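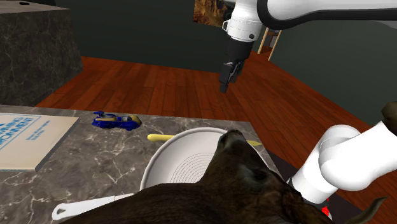 Household manipulation in robotics

Household manipulation is the branch of robotics concerned with handling ordinary domestic objects: picking things up, putting them away, clearing a surface, loading a dishwasher, folding laundry. It is usually treated apart from floor cleaning and lawn mowing, in which a machine moves through a space but seldom has to grasp anything. As of December 2019, no general-purpose machine for this work is sold to private households. Work in the field is carried out in laboratories, in a small number of pilot kitchens, and to a large extent in computer simulation.

Scope and terms

The word "chore" has no agreed technical meaning. Most authors use it for a task that a resident would name in a few words, such as "clear the counter," and that breaks down into many smaller actions. Clearing a counter may call for telling a dish from a book, deciding which of the two belongs in the kitchen, reaching a knife that lies behind the dish, and doing all of this without pushing a third object onto the floor. The smaller actions are called primitives or skills. Programs that can perform each skill alone often fail when the skills are joined together.

A distinction is also drawn between fixed-place tasks, where the robot and the work surface do not move, and mobile tasks, where the robot must travel between rooms. The first group is much better understood.

Tabletop clearing

Tabletop clearing is the most common test task. A mixed set of objects is placed on a counter or table, and a single arm with a gripper is asked to sort or remove them. Marble, wood and plain painted surfaces are all used. Veined stone is considered harder for vision programs than a plain surface, as the lines may be read as the edges of objects.

Typical test objects fall into several groups:

Flat objects. Books and cutting boards offer little height for the fingers to close on. A common approach is to slide the object to the edge of the surface and grip the part that hangs over.

Thin objects. Knives and other utensils must be gripped across the handle, and the direction in which the blade points has to be known before the arm moves.

Shallow dishes. A wide dish can be lifted by the rim, but the grip is off-center and the dish may tilt.

Irregular objects. Toy cars and animal figures have wheels, horns, legs and other parts that stick out. Large figures also hide whatever is behind them.

The last point is known as occlusion. In the simulated kitchen shown at the head of this article, a knife lies behind a white dish, with its middle hidden, and the head of a brown animal figure covers part of the dish in turn. A person looking at such a counter takes the handle on one side and the tip on the other as one knife. A program may report two objects, or none. The usual remedy is to work from the front of the pile to the back, which is slow but reduces errors.

Simulation

Training a physical arm takes a great deal of time and wears out the hardware. For this reason many groups first train in simulated rooms, which can be run day and night and reset at once. Colors, floors, walls and lighting are changed from run to run so that the program does not come to depend on any one of them.

The main weakness of simulation lies in contact. Friction, the give of soft materials and the behavior of a dish as it begins to slip are all difficult to model. A program that performs well in a simulated kitchen generally loses part of its success rate when moved to a real one. This loss is called the transfer gap, and much of the published work is devoted to reducing it.

The Zastalberg trials

Among the longer studies of counter clearing are the trials held at Zastalberg under the direction of Vega Palacios. The group used a commercial arm and a control program named Predik. The program was trained on 3557 simulated object layouts and then tested on a real counter. Each test layout held a mix of kitchenware, books and toys, and a run was counted as a success only when every object had been moved to its correct bin without a drop.

In a first series of 1000 runs, Predik met this standard in 19 percent of cases. Scored by single object, the results were far better, and the report argued that the two figures should always be published together. Most failed runs ended on the last or next-to-last object. Thin utensils were the leading cause, followed by dishes that were tipped while a neighboring object was being lifted.

A second series, begun in August, allowed the program to make up to 3 attempts at each object. The share of full successes rose, although the average run became considerably longer. Palacios wrote that the machine was "patient, which is useful, and slow, which a household will not accept."

Shop-floor comparison

Similar arms have long been used in factories, and this has led to some confusion about what they can do in the home. On a shop floor, parts usually arrive in a known order and position — often in a tray made for the purpose. The firm Pacheco, which builds packing cells, has stated that most of its engineering effort goes into the trays and feeders, and comparatively little into the arm. A kitchen has no such arrangement. Mitiku Tamiru, in a survey of the subject, described the home as "a workplace designed by its contents," and held that progress in factories should not be taken as a measure of progress in houses.

Attempts to narrow the difference from the other direction have also been made. The Nakus project proposed kitchen counters with marked zones and utensils with standard handles, so that a simple arm could work reliably. Residents who took part in the pilot found the zones inconvenient, and the design was not continued.

Safety

Arms intended for homes are generally limited in speed and force. Knives remain a special case, and several test programs exclude sharp objects or replace them with blunt copies. Whether results obtained with blunt copies may be claimed for real knives is disputed.

See also

Bin picking
Domestic robot
Grasp planning
Transfer gap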